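Snacks & Pantry board > Is buying peanuts in bulk ever worth it?

driltness_dan
The Rarkura store near me has a sign up saying the big sack of in-shell peanuts "pays for itself." Pays for itself how? It's peanuts. Has anyone here done the math, or do we all just believe signs now?

mossback72
I buy the sack every March and split it with my sister. Cheaper per pound, no question.

driltness_dan
Cheaper per pound of what, though? You're paying for shells. And how much of it went stale before you got to it?

mossback72
Some. Not enough to bother me.

Souad Benjelloun
I gave up on the sack and went back to small bags. They cost more on paper, but we finish them. Everything goes in one basket and people take what they want.
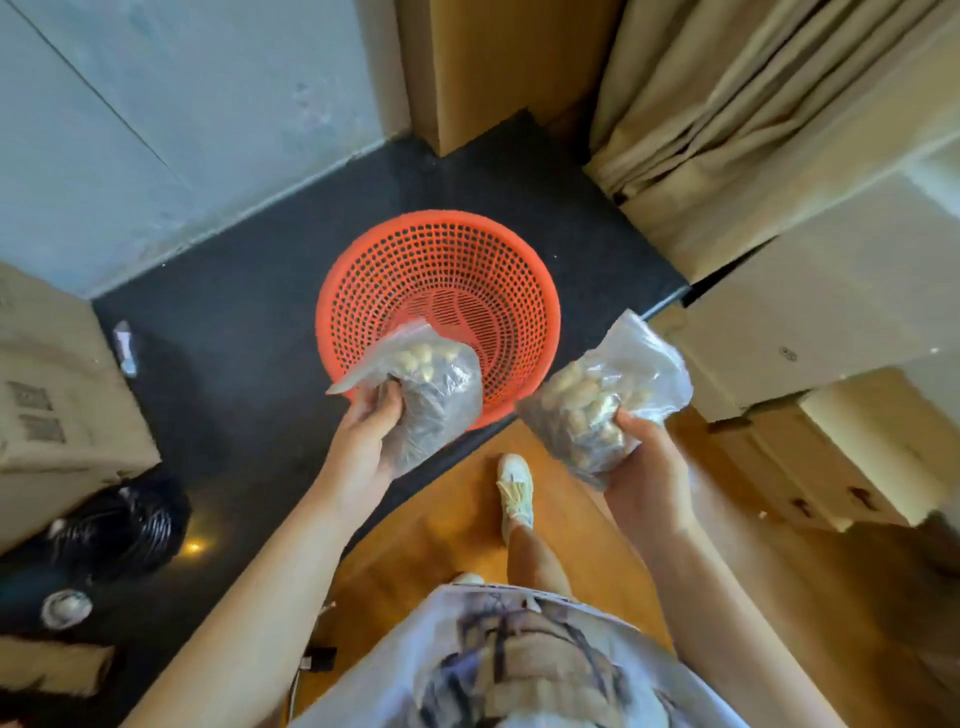

Orange basket, snack duty.
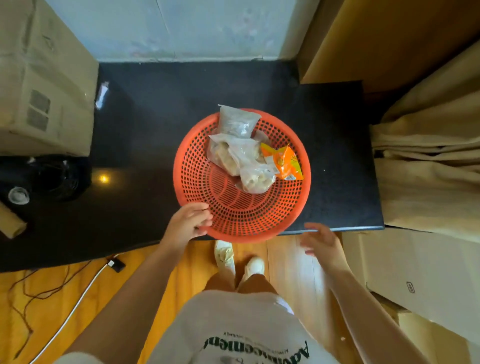 The part I don't buy is the storage advice. Every article says the shell keeps them fresh for months. Mine tasted like cardboard in weeks, and that was in a cool pantry with the top rolled down tight.

kettle_916
Were they roasted? Raw ones keep a lot longer. Roasted ones go off fast, shell or no shell.

Souad Benjelloun
Roasted, yes. The label didn't mention any of that, naturally.

holst_fan
Freezer. I've done 20 pounds that way and they were fine.

driltness_dan
Fine according to who? And now I need freezer space, so add that to the price. I'm starting to think the only one saving money is Rarkura.

holst_fan
According to me, I ate them. You asked for experience and I gave you mine.

kettle_916
Dan has a point about the space — my freezer is full of bread. But the Grisden sacks are decent if you have a crowd over for a game.

driltness_dan
I don't have a crowd. I have me. Buying one small bag Monday and I'll compare the price per pound with the shells off.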